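Small thread about moving to Hurkmont in January, for those who asked me.

1/ The bus from Dridov takes 25 minutes in the morning and 40 when it snows. I buy the ticket for 20 rides. It is cheaper than the month pass if you stay home as much as I do.

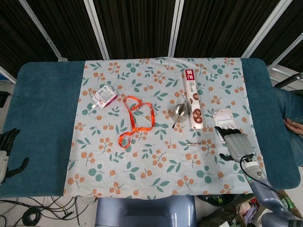

2/ My deposit was 110 and I got the keys the same evening. Please read the part about heating before you sign. I read it four times with a dictionary.

3/ The bakery Kettunen closes at 4 pm. I learned this at 4:05. The rye bread is worth an early walk.

4/ Tomorrow I write about the library card.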